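Home | Kitchen | Cleaning | Tables & Floors | Workshop | Contact

Serving Drinks Without Marking the Table

Most of the rings on a wooden table come from full cups set down in the wrong place. We looked after a light wood table in a shared upstairs room in Gravham for two winters, and these are the habits that kept it in decent shape.

Fill to a finger below the rim

A milky drink leaves a film when it spills, and the film turns sticky in the grain. Leave a finger's width at the top. If you have to carry a cup that is fuller than that, hold it at the sides, keep it level and walk slowly. Look ahead of you and not down at the drink. Stairs are where most spills happen, so fill cups on the same floor where people will drink them.

Put the coaster down first

Set out coasters before anyone has a cup in hand. On a small round table, place them a little in from the edge so an elbow doesn't catch the cup. A plain white coaster shows up well on pale wood and people tend to use it without being told.

A full glass cup of something pale and milky is a good test of the setup. With a small coaster on the round table and only a little potted plant to share the space, there is still room to put a drink down.

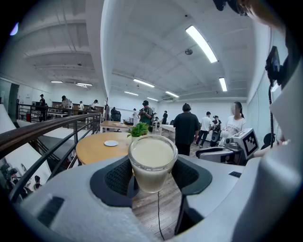
Keep the plant small

One low plant is enough. Tall ones get knocked when people reach across. Use a saucer under the pot, and lift it once a week to check for damp. Water it at the sink and let it drain before it goes back.

Wipe spills the right way

1. Blot with a dry cloth. Don't rub.
2. Go over the spot with a cloth wrung out in warm water and a drop of dish soap.
3. Wipe again with plain water.
4. Dry along the grain.

On a plank floor, do the same, then run a folded paper towel along the gaps between the boards. Milk left in a gap will smell in a day or two.

If a ring has already formed

A white ring is usually moisture in the finish. Leave it overnight, as many fade by themselves. If it stays, rub in a little plain paste wax with a soft cloth and buff it off. A dark ring has gone into the wood and will need sanding. We did ours in January with fine paper and two thin coats of oil.

Related tips
Getting candle wax off a tablecloth
Washing cloudy glasses
Felt pads for chair legs
Dusting stair railings
Repotting a small houseplant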